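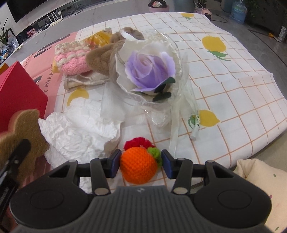

Equipment Planning FAQ: Hand-Held Grippers for Household Task Recording

Last updated 17 September 2023

How many grippers should a first order include?
Order one per operator, plus one spare for every 5 operators. Two-handed tasks need 2 per operator.

Does Raltano quote the mount separately?
Yes. The gripper, the mounting post and the camera are three lines on the quote. Check that all three are present before sending it to Shalini Yadav for approval.

Which consumables should be budgeted?
Finger pads and cables. Pads wear fastest on hard or rough items. Soft goods such as crochet and plush are easy on them but can leave lint in the linkage. Plan on 8 pad sets per gripper per year.

Do we need to buy test objects?
Usually a small amount. Most sites use what is already in the home: toys, gift items, boxes, artificial flowers. Object purchases are capped at $40 per site and go under supplies.

Do we need a dedicated room or bench?
No. A padded mat on the floor is acceptable. Keep power cables off the mat.

Can we lease?
Leases run through Nuvora, with a minimum term of 8 months. Units held longer than that should be purchased.

When is the next order window?
December. Send unit counts and delivery addresses to Mohit Uniyal before it opens. Late requests move to the following window.

Who handles returns?
Tamara Onu. Include the serial number and the original quote number.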